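Ticket: Label printer drops jobs after switch replacement
Site: Pfister, ground floor stockroom
Opened: Wed 20 January
Priority: Medium
Status: Monitoring

Reported problem
The Unon label printer accepts the first few jobs after power-on, then goes quiet. Jobs stay in the queue on the Clilovex print server with status "Sent". No error on the printer panel. Power cycling clears it until the next batch. Started the morning after the old switch in the stockroom cabinet was swapped for a Lolness unit.

09:10 Confirmed fault. Printed 4 test labels, all fine. Sent a full batch, stopped partway. Printer still answers ping while stuck.

09:25 Checked roll, ribbon and head latch. No change. Self-test page prints normally while the network queue is stuck, so the print side is good.

09:50 Replaced patch cable between wall port and printer. Fault repeats.

10:15 Looked at port counters on the Lolness switch. Port 2 shows 1,767 receive errors since the last restart. Neighboring ports show zero. Cleared counters, sent one batch, errors came back right away.

10:30 Port is forced to 100 full duplex. Printer is set to auto. The old switch was on auto at both ends, per the config backup from September. With one end forced, the printer falls back to half duplex and we get collisions under load -- fits the pattern of short jobs working and long ones hanging.

10:40 Set port 2 to auto. Link came up at 100 full on both sides. Cleared counters again.

10:55 Reprinted the stuck batch. Completed. Counters at zero.

11:20 Second problem found. The Clilovex server still held 2,536 old jobs in the spool folder, all marked as sent. Stopped the service, moved the files to a dated folder, started the service. Queue page now loads normally. Do not delete the folder until the stockroom confirms nothing in it needs reprinting.

13:05 Long run from the stockroom finished without a stop. No errors on the port.

13:30 Checked remaining ports against the backup. Port 4 was also forced to 100 full. Nothing connected there today. Set to auto and saved the running config -- it had not been saved since install, so a power cut would have dropped today's changes.

Open items
Update the switch template so access ports default to auto.
Read port 2 counters again before closing.
Stockroom to confirm the list of labels to reprint.

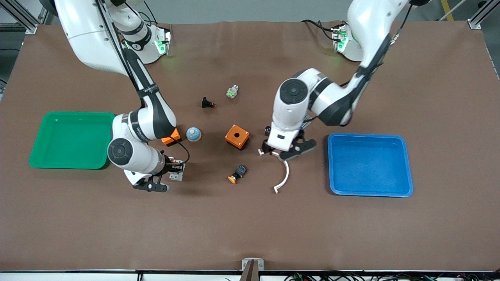 Ticket stays open until the counter check is done. If the printer hangs again, leave it powered on and note the time before touching anything.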